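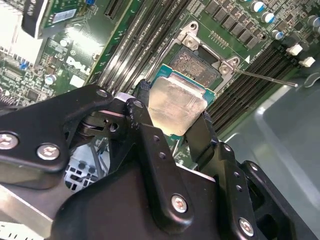

Desktop processor and open socket on a green Dell motherboard.

30 January 2018

Old desktops get a second go at Clurna

I've been pulling computers apart since high school, so I'm pretty chuffed to say that Clurna is opening its repair bench to the neighbourhood this February! We'll run five evenings at our Shehata workshop, 16 places a night, and you'll learn to swap a processor, add memory and clean off old thermal paste (messy, bring a shirt you don't love).

The socket part makes everyone nervous. Those little gold pins don't forgive a dropped chip, so we go slowly, lever up, corners matched, no pushing.

Last year we got 437 desktops back into homes and classrooms. Bring your own tower or use one of ours. Bookings are open at the Clurna front counter.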